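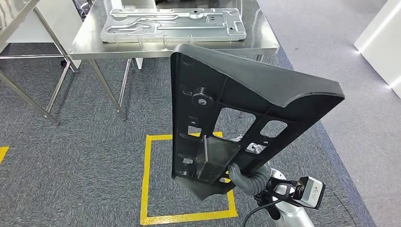

Back side of the panel, with the metal clip and the screw boss

Black plastic panel, back side full of ribs — can it be saved and what do I do about the clips?

Posted in Car Interior and Trim by Orsolya Kiss

Hi everybody! I've been taking the inside of my old Wirklow wagon apart bit by bit (I'm having way too much fun with it) and I've got to the black plastic panels. I never knew how much goes on behind them! The front is just a smooth curved thing you'd never look at twice, and then you turn it over and there's a whole grid of ribs, slots down one side, a big square hole, a smaller one with rounded corners, and a boxy bracket sticking out near the bottom.

What I'd love to know is this. There's a bright metal clip sitting in a recess right under the smaller hole. Should that come out before I wash the panel, or can it stay? And there's a round post with a little screw in the middle, up near the big square hole. Is the screw holding something on, or can I leave it alone? I have 13 panels to get through before I put the seats back, so I want to get into a good routine.

Also, one panel (a different one, from the back) has a hairline crack by a rib. Worth gluing? A new one from Lurnirley is 900 plus shipping and I would much rather spend that on tires.

Samira Ghanem
4 answers accepted in this section

Oh, I love this stage of a project! The backs of trim panels are great, you can see how somebody worked out where all the strength had to go.

Clip first. If it sits tight, leave it in and wash around it. Spring clips like that grip best the first time they go on, and every time you pry one off it opens up a little. If it wobbles or has any rust on it, take it out. Squeeze the two legs together with small pliers and slide it off in line with the recess, don't twist. Put a rag over the hole in the car before you test-fit anything. I lost one down inside a door in January and I can still hear it rolling when I turn left.

The screw I can't tell you for sure from one side. Look at the front of the panel at the same spot. If there's a handle, a cover or a pocket there, the screw most likely holds it, and you can leave it unless that part is loose. If there's nothing in front, it may only be a leftover from some bracket. Either way go gently, since a screw driven into plastic strips very easily. When you put it back, turn it backward until you feel it drop into the old thread, and then tighten.

For washing: lukewarm water, a squirt of dish soap, and a soft paintbrush for the corners between the ribs. An old toothbrush works for the slots. Stand the panel on its edge overnight so the compartments drain — they hold a surprising amount of water! Skip the shiny sprays on the back, the clips will slide around and the panel can start to squeak.

And yes, glue the crack! Rough up both sides of it with sandpaper, lay a strip of fiberglass mesh across on the back, and spread two-part plastic epoxy over it. I use the Bennani one. Give it a full day. On the back it can look as ugly as it likes, mine look like chewed gum and they've held for years.

pleltik_fan14

just wash it with the clip in, i always do. hot water will warp thin plastic though so careful. if you do need new clips measure the slot before ordering, the ones in the mixed bags never fit

Orsolya Kiss (original poster)

Thank you both, this is so helpful! Clip stays in, then. I'm off to find a paintbrush. The mesh trick sounds like something I could do on the kitchen table tonight, so I'll start with the cracked one and come back with how it went.

Viewed 1358 times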